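Local Government and Boundaries
Handout 4: When Towns Merge
Instructor: Shabnam Qureshi

Print this page | E-mail this page

Merging two towns sounds like a map exercise, but it's really a fight over taxes, schools and names -- and I love teaching it! Our case is Colby and Lyimo. The July vote passed by 279 ballots, with all 135 precincts reporting.

Look first at who gets seats. Colby wanted 50 percent of the new council, though it has far fewer people.

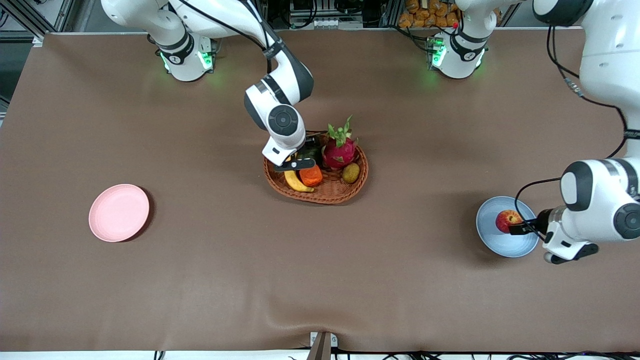 Then read Josphat Were's chapter on town names, a terrific 70 pages. Bring one argument for each side -- we'll debate them in class.

Print | E-mail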